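Print this item
E-mail this to a friend

Clothes on the sofa to be folded by Tuesday, says new house rule

Residents of the shared house at Clulov Terrace have agreed, after a meeting that ran longer than most of their tenancies, that no garment may spend more than one night on the upholstered furniture in the sitting room.

The rule takes effect on Tuesday. It is the first written rule the house has had since the one about the bath, and it passed by a show of hands in which at least one hand was holding toast.

At the heart of the matter is the big grey seat by the wall, which has served over the years as a sofa, a guest bed, a place to wait for taxis and, for most of this winter, the household's largest wardrobe. Red sportswear has been a particular feature. Several of the residents turn out for Jollska, the five-a-side side that plays in red and loses in it, and the kit comes home on match nights and goes no further.

"You come in, you're tired, you put it down," said Adelino Guerreiro, who keeps goal. "Then somebody else puts theirs down next to it, and by the weekend it's a policy."

Mr Guerreiro opposed the rule on the grounds that clothes left on a seat are, in his words, "airing". He was asked how long airing takes. He said it depended on the garment.

The case for reform was put by Rui Salgado, who has the small room at the back and would like, he told the meeting, to sit down. Mr Salgado proposed that anything left on the seat should be folded or removed, and that anything neither folded nor removed should go into a box on the landing, from which it could be reclaimed for a fine of £2. The money would go towards the gas.

The fine took up most of the evening. An early draft had set it at £5, which was felt to be more than some of the clothes were worth. A counter-proposal that the owner should simply apologise was rejected as unenforceable. There was then a long discussion of whether socks count singly or as a pair, and the question has been put off until somebody loses one.

A further difficulty was the meaning of "folded". Mr Salgado holds that a folded thing has corners. Mr Guerreiro takes a broader view and feels that a tracksuit top laid down with good intentions ought to qualify. The agreed wording, pinned up in the kitchen beside the bin calendar, says that a garment is folded "if a visiting parent would think so".

A demonstration was called for. Mr Salgado did a piece of red kit in what he described as the normal way: sides in, top down, smooth it over, leave it alone. The result was passed along and admired. Mr Guerreiro followed with a hooded top and got as far as the second sleeve before announcing that hoods had not been properly considered by the people who invented folding. The meeting had some sympathy with this. Hoods are to be tucked inside where possible, and forgiven where not.

Trousers gave less trouble, although there was a split between those who fold along the stripe and those who fold across it. The stripe party won, largely by staying later.

Readers with long memories will recall that the terrace has tried this sort of thing before. Two winters ago the house next door bought a Kollden clothes rail for its hallway, with the idea that coats and kit would hang on it and the chairs would be free. The rail was full within the week and the chairs shortly afterwards. It now lives in the yard, where it holds up a honeysuckle and is considered a success.

Mindful of that, the residents voted against buying anything. An offer of a second-hand chest of drawers was declined on the ground that it would have to go up the stairs. They will make do with the box, which once held a kettle and so has room for perhaps three grown-up garments or one hooded top.

The landlord has been told of the arrangement and has raised no objection. He did ask whether the seat itself was all right under there. It was inspected and found to be as grey as ever, apart from a paler patch at one end that may always have been there. A pen, two bus tickets and a glove came to light down the back. The glove has been placed in the box and its owner owes the gas £2.

Feeling elsewhere on the terrace is mixed. One neighbour called the rule "overdue". Another, who has a spare bed she has not seen since October, said she hoped it would not spread.

Jollska play again this week, in what both sides of the argument accept will be the first real test. Kick-off is early in the evening and the clocking-off time for garments is breakfast the following day, which leaves, by Mr Salgado's reckoning, ample time to fold one pair of trousers. Mr Guerreiro would not be drawn on that. He did say that if they win he will be too happy to fold, and if they lose he will be too sad, and that he was hoping for a draw.

The rule will be looked at again in the spring, when the house switches to shorts. Anyone wishing to appeal against a fine may do so in the kitchen, in person, while washing up.

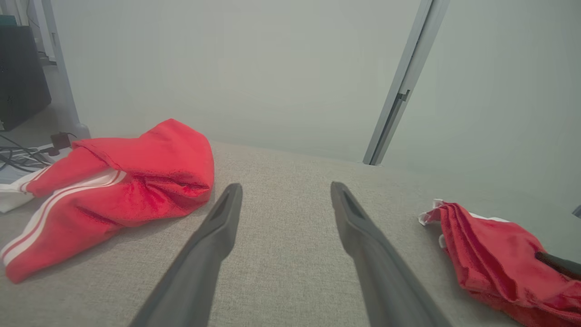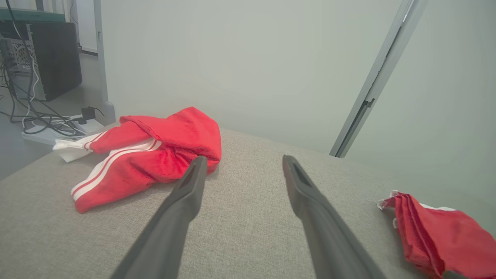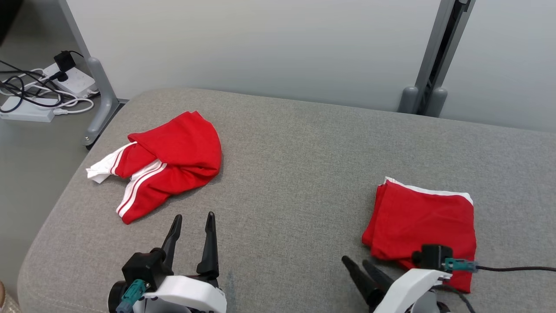
Red kit on the grey seat. In the last picture, the folded item on the right meets the new standard; the heap on the left does not.

Print this item
E-mail this to a friend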